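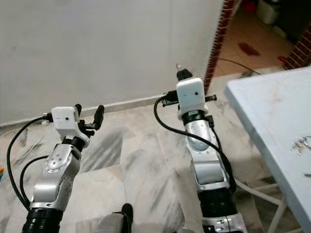 Both arms up, the Orkitz on each wrist, with the side table on the right.

Orkitz Two-Finger Gripper Review: Seven Weeks With a Pair of Them

I put off buying these for most of the winter. My old grippers were fine in the way an old car is fine (you learn which noises to ignore), and I kept telling myself that new fingers weren't going to fix my bad habits. Then one of the old ones stripped a gear on a Thursday night, halfway through a job I'd promised to finish, and I ordered a pair of Orkitz grippers before I went to bed. They've been on my two arms ever since, and I have a lot to say about them!

Quick background so you know where I'm coming from. I run two arms side by side at home, teleoperated most of the time and on recorded motions the rest. I do small stuff. Picking up hardware, sorting it, handing it from one arm to the other, putting lids on things. I don't weld and I don't palletize, so if you need to lift a cinder block, this review won't help you much. I paid full price for both grippers and Orkitz has no idea who I am.

What I was choosing between

I had it down to the Orkitz and the Vorkis, and I borrowed a Vorkis for a weekend so I could be fair. The Vorkis is stronger, no question. It bites down like a dog with a tennis ball. But it's also heavier, and on arms this size you feel every bit of weight at the wrist. My arms got a little wobble when they stopped short with the Vorkis on, and I spent more time tuning that out than I did picking anything up. The Orkitz stopped clean on the stock settings. For me that pretty much settled it.

The price helped too. I paid $125 for each Orkitz, and the Vorkis would have cost me a good deal more than that once you add the adapter plate it wants.

Getting them on

The mounting is simple. Four screws, one plug, done. I had the first one on in 43 minutes, and a big piece of that was me looking for the right hex key. The second went much faster. The screws are short, though, and they like to jump. Put a towel down first if you have a hard floor like mine, or you'll be on your knees with a flashlight.

The instructions are a folded sheet with tiny drawings. They show you the plug going in, and they don't say a word about how much slack to leave in the cable. I left too little the first time and the plug worked itself out when I rolled the wrist all the way over. Now I leave a big lazy loop on the outside of each arm and tie it down lower, near the joint. It looks messy. It has worked perfectly. If you take one thing from this review, take the loop.

How they grip

Really well on anything with a flat side. Blocks, boxes, bottle caps, a deck of cards — no trouble at all. The fingers close evenly and they let go cleanly, with none of that sticky half second my old ones had where a part would hang on and then drop wherever it felt like.

Small shiny metal parts are harder. I do a lot of those off a white plastic table, and the Orkitz will get them, but you have to come in straight and low. If you come in at an angle the tip pushes the part away and you end up chasing it across the table like a pea on a plate. I stuck a bit of thin rubber tape inside the fingers in the second week and that helped a lot. I wish it came that way from the factory, to be fair. A set of rubber pads would cost them pennies.

Handoffs from one arm to the other were the thing I was most excited about, and they're good! The opening is wide enough that the receiving side doesn't have to be perfect. With the old pair I had to line things up so carefully that I'd get tense in the shoulders. Now I can be a bit sloppy and it still works nine times out of ten. The tenth time is usually my fault.

One weak spot is soft stuff. Cloth bunches up and slides out unless you grab a big handful of it, and plastic bags are hopeless. The Vorkis was better here, I have to admit.

The controller

I drive mine with the Ibarra box I already owned. It found both grippers on the first try, which made me very happy, but it gave them the same name, so for one confusing evening I was telling the left hand to close and watching the right one do it. You fix that by plugging them in one at a time and renaming them. It's a two-minute job once you know. I did not know.

Speed is adjustable, and I'd leave it a notch below the top. At full speed they click when they close, kind of a sharp tick, and I didn't like the sound of it. One notch down they're nearly silent. I've had them going late at night with the door to the next room open and haven't gotten a single complaint from the rest of the house.

The force setting is less good. There are only a few steps and the jump between the two lowest is big. An egg survived the lowest one. An egg did not survive the next one up. I would love something in the middle.

Wear and tear

I keep a rough tally of cycles, and the left one is at over 4,000 open-and-close moves now. It gets more work because I favor that side. It has picked up a tiny bit of play in one finger, the kind you can only feel if you wiggle it with your hand, and I can't see any difference in how it picks. The right one still feels new. Neither has needed grease or a reset, and neither has run hot on me, even on a long Saturday of sorting.

The finish does scuff. If you bump a finger into something hard you'll get a mark. I don't care about that myself, but if you film your setup and want it to look pretty, be warned.

Buying and support

I got mine through Wandorar, and the box showed up in April, a few days earlier than they said. One gripper was missing its bag of screws. I wrote to them that evening and had a new bag in the mailbox by the end of the week, plus a spare one, so no hard feelings. You can get the fingers by themselves too, which I like. On my old pair a broken finger meant a whole new gripper.

What I liked

Light enough that small arms don't wobble
Wide opening, very forgiving on handoffs
Quiet if you go one notch below top speed
Spare fingers sold separately

What I didn't

No rubber pads in the box
Big gap between the two lowest force steps
Instructions skip the cable slack completely
Poor with cloth and bags

Would I buy them again? Yes, and I'd order the pair again instead of trying just one, because two matching grippers made my handoffs so much easier to set up. If you mostly handle fabric or heavy things, go look at the Vorkis and budget for the extra weight. For small hard parts on small arms, I'm giving the Orkitz four stars out of five, and I'd bump it up half a star the day they put some rubber in the box.

Next up I want to try the longer fingers Wandorar just started carrying. I'll add my notes at the bottom of this page once I've had them on for a while.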